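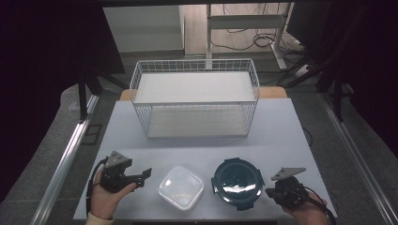 One basket, one table

Sunday, May 8, 2022

I have had the white wire basket since we moved to Trullville and it has never had a proper job. It held onions for a bit, then post, then gloves. When the gloves went up to the loft last week it was free again, and I decided to use it for the things that gather on the table. There is always a heap there by Friday. Lunch boxes come home and stop at the table. So does anything with a battery in it, and anything somebody means to take upstairs later.

My rule for the weekend was that whatever lived on the table had to go in the basket or go somewhere else. I am writing down how it went because I wrote about the hall cupboard in the same way and a few people said they had used it.

Why a wire basket

I like being able to see through the sides. With a solid box I put things in and forget them, and then I buy another one. The mesh on this one is fine enough that a pen lid won't drop out, and the bottom is a flat panel, so small tubs stand level in it. I have had baskets with wire bottoms too and everything in them leans.

It also wipes clean. I stood it in the bath with some washing-up liquid and used an old toothbrush on the corners, which took longer than I would have liked. If yours has rust on the welds, don't bother scrubbing, it only comes back.

The one thing against it is that the wires can mark a soft surface if you drag it about while it's full. Lift it. I have a scratch on the sideboard that I can date to the onions.

The tubs

I began with the food tubs, as they take up the most room. We own far too many. Most of ours are Gollar ones from the market, bought in a stack of 6, and they have lasted well apart from the lids, which have gone wavy. I threw out every tub without a lid and every lid without a tub. That was most of a bin bag.

The square clear one with the rounded corners stayed. It's a good size for half a sandwich or a handful of grapes, and I can see what's in it without opening it, so it doesn't sit at the back of the fridge until it becomes a problem.

The round dark green one stayed too, though I had to think about it. Round tubs waste space in a rectangular basket. There is always a gap at the corners that is no use for anything. But it has the little black tabs round the rim, and I find those easier than a lid you have to press down all the way round, particularly first thing in the morning. My hands aren't good before breakfast. I use it for soup if I'm having soup and for biscuits otherwise.

I tried them in the basket side by side and then one on top of the other. Side by side was better. Stacked, I would have to move the top one every time I wanted the bottom one, and I know from experience that I would put the top one down on the table and leave it there.

A note on smells. If a tub still smells of curry after washing, fill it with warm water and a spoonful of bicarbonate of soda and leave it overnight with the lid off. Leaving it on a sunny windowsill helps as well. Lids hold the smell longer than the tubs do, mainly in the groove, so do those at the same time.

The things that aren't for food

After the tubs I had all the rest, and I nearly stopped for the day. This is the part I always put off. Kitchen things are easy to decide on because you either eat out of them or you don't. The other things are smooth and small and look as if they might be important.

I wiped the table first and put things back on it a couple at a time. I find it much easier to decide about something when it has a clear bit of white table round it. In a heap it all looks equally necessary.

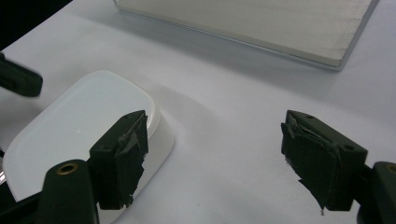 Flat things and round things

I sorted these by shape in the end. It sounds daft, but it's how they behave in a basket. Anything flat, like the pale one with the thin silver edge, goes in on its side against the mesh, where it takes up next to no room. If you lay a flat thing on the bottom it becomes a floor, and everything else gets piled on it. Then you need the flat thing and have to unpack the lot.

The rounded ones are harder. A glossy white thing like that will slide off anything you rest it on, and the shine shows every scratch. I put those at one end with a folded tea towel under them. A sock would do just as well if you have an odd one.

Leads went in last. I wind each one loosely and fasten it with a strip of the hook-and-loop tape that Rekgate sell on a roll. I got mine years ago for 4 pounds and have hardly made a dent in it. Don't wind a lead tightly round the thing it belongs to. It strains the bit where the cable meets the plug, and that is where ours always go.

I had meant to keep food things and the rest in the one basket. By teatime I'd changed my mind. I don't want a lunch tub rubbing up against a lead that has been on the floor. So the tubs have the wire basket, and the flat and round things have gone into a shallower one I had in the airing cupboard. It's an ugly thing, but it fits on the shelf by the door.

What Henk thought

Henk Van Dijk from over the road came by for his ladder and had a look. He said I'd have done better with a drawer. He may be right, but I haven't got a spare drawer, and the drawers I have got are how I ended up with a hall cupboard post. He did take the two biggest tubs off my hands for his seed potatoes. He is keen on a variety he calls Tomić, after the man he got it from, and I'm promised some in the autumn.

Where it all is now

The basket stays towards the back of the table, near the edge, so there is room in front to eat or write. I did try it in the middle and it was in the way at every meal.

I still need to sort out:

The lids I wasn't sure of, which are in a carrier bag on the door handle.

A label for the shallow basket. I cut one from card and it fell off.

The wobbly table leg. I noticed it when I was wiping down and have wedged it with a beer mat for the time being.

A second folded tea towel, as I've now used up the one I liked.

If anyone knows where to get spare lids for the old Gollar tubs, the ones with the lip, please leave a comment. The market stall only has the new sort now and they don't fit.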